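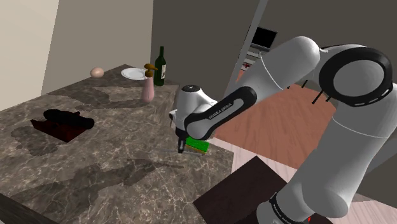 A green and yellow sponge near the edge of a marble countertop.

My building's new lease addendum runs to 623 words on the subject of the shared kitchen. The lease for my last apartment managed everything, including death, in 601. Flullgate, which runs the place, calls the addendum "a living document," and it does seem to be growing.

I have nothing against rules. I own a label maker. But 234 of those words concern crumbs, and I read them twice looking for a definition of crumb -- there isn't one. A heel of bread could be a crumb. So could a muffin, if you were big enough.

My complaint is that writing a thing down has replaced saying it. The person who leaves toast bits by the sink lives on my floor and has ears. One awkward minute in the hallway would do the job, and we'd both have something to be mildly annoyed about until October.
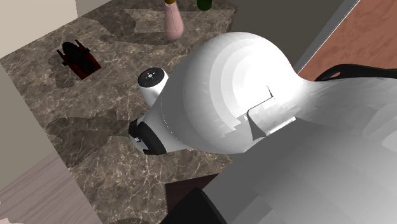
Shaikh, in the comments, wrote that I have clearly never tried the hallway minute, and that the last one at Cundano Court ended with two households not speaking and a third moving out. Fine. I'd still take that over clause nine.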